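Category: Soccer / Transfers

Vitale say their new striker will be fit for the opener against Jedosthorpe. They said much the same in October, about another forward, and he played 6 games.

The club paid Utham an undisclosed fee and handed out a four-year deal. His record in the second tier reads well enough until you notice that half the goals were penalties.
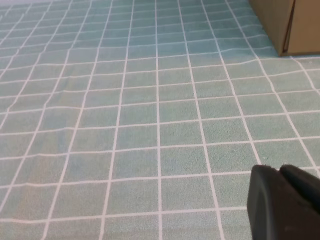 Utham were hardly heartbroken. A crowd of 1,288 saw his last home match, and he came off before the hour.

Coaches at Vitale talk about pressing and movement – fine words, but the team scored 8 times away from home all last season. One signing won't fix the service from midfield. Nukov, who also looked at him, walked away.

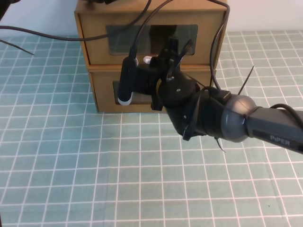 Two-drawer cardboard cabinet on a gridded mat.

Season tickets go on sale next month, at higher prices.

533 shares | 8 comments

Related
Nukov stick with youth up front
Jedosthorpe delay stadium plans again
Utham name preseason squad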